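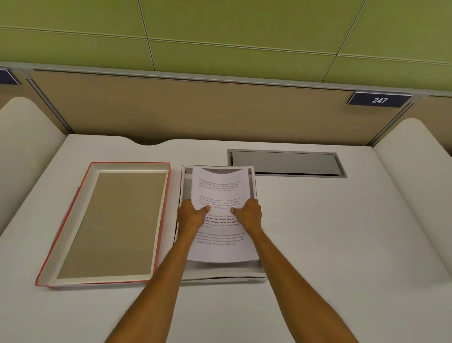

Section 2: Collating and Squaring the Sheets

We had 334 sheets to sort for the Powell reading room, and pressing each small stack flat into a shallow tray by hand was slower than any of us expected, though rather soothing once you got going! The village life passage repeats down the page, some of it in bold, so it was easy to lose your place - we did, more than once. In the end we kept to 22 sheets a stack and had far fewer curled edges to put right.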